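# The lid is the difficult part

Every few months my brother-in-law Harish Menon sends me a video of a robot which folds a shirt, and under it he writes: "You can sell the washing machine people's jobs now." I watch it, and I always look at the corner of the video, where it sometimes says how many times faster it has been played. Then I go to fold my own shirts.

I worked for many years in the packing hall of Clernis, in Hindby, where we filled lunch boxes for offices. In a good week we sent out 2,000 of them. The conveyor was automatic, the labelling was automatic, and the machine which weighed the rice was better than any of us. But the lids were closed by hand until my last day there. The company had tried a closing machine, and it was good as long as every box was the same. When the buyer found a cheaper box, softer in the walls, the machine crushed the corners and we went back to thumbs.

So when people ask me if machines can do household chores yet, I think about plastic boxes. A box with a lid is a very small job. You hold the body, you find the rim, you press or you pull, and you feel a little click. A child of four can do it after some anger. For a machine it is a hard combination: the walls are clear, so a camera sees partly the box and partly what is behind it. The rim is thin and shiny. The body bends when you hold it strongly and slips when you hold it weakly.

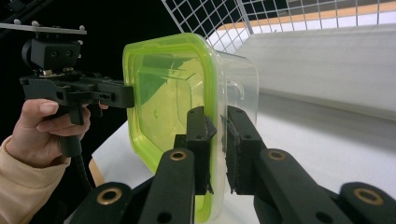 I don't say this to laugh at the engineers. They have understood something which we in the hall also knew, that a skill of the hand is difficult to write down as rules. I once had to prepare instructions for closing a box, for new workers. It came to 3 pages and it was useless. Narayanan Nambiar, who trained me, put a box in my hands and said "again" until I could do it. To teach a machine by showing it how the work is done seems to me a sensible road, although a long one.

My answer is therefore no, not yet, if we speak of a normal kitchen. In a factory, where someone can choose the box and fix the light, I would say yes for many tasks. At home the cupboard decides. Mine has boxes from Pai, boxes from the takeaway in Hatham, and lids which belong to no box at all. I would pay good money for a machine that could put this cupboard in order – but I would want to see it working at normal speed, in my kitchen, on an ordinary evening with the sink full.

Harish thinks I am too strict. He says the first washing machines also walked across the floor. That is true, and my mother used to sit on ours.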